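Plirkolari project – progress report for July
Prepared by Rosine Deschamps for Lionel Rolland, Baudry fund

Work this month was on recording demonstrations for the bagged-card task. An operator moves both arms by remote control while the robot logs joint positions and camera views. We now have 139 usable recordings against a target of 300 for this phase.

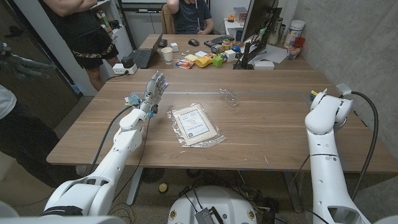

Clear packaging remains the hardest part of the task. Operators working from the head camera judge depth poorly when the material gives them little to aim at. The current table setup has both cases in it, with the card in its clear plastic bag between the two arms and a small clear box farther back. Loïc Lefèvre has asked for slower approaches to the bag, and the written instructions now say so.

Sylvain Hoarau rewrote the start procedure. Both hands go to a set pose before each recording begins, and any run that starts outside it is dropped. Checking the pose adds 10 seconds per run. We think that is worth paying for, as the June recordings needed a lot of trimming by hand.
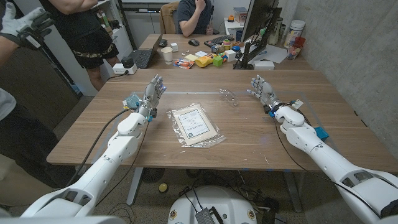

Figure 2. Both hands over the table, with the bagged card between them.

Training of new operators is behind plan. Two people were due to finish in July and only one has. Lorna Rutherford will take the second through the remaining sessions, mostly on finger control, where small delays in the link make people close the hand too far. 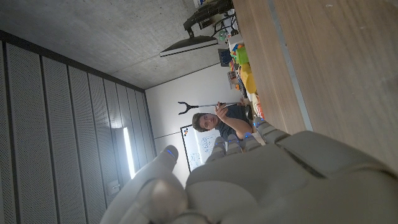 The delay itself is being looked at with Grodden, who supplied the control software. They have sent one update, which we have installed but not yet tested over a full session.

Spending is within budget. The only unplanned cost was 2 replacement cables from Delow. For next month we ask for no change to the funding, but we would like to move the first training run of the model back until the recordings are complete.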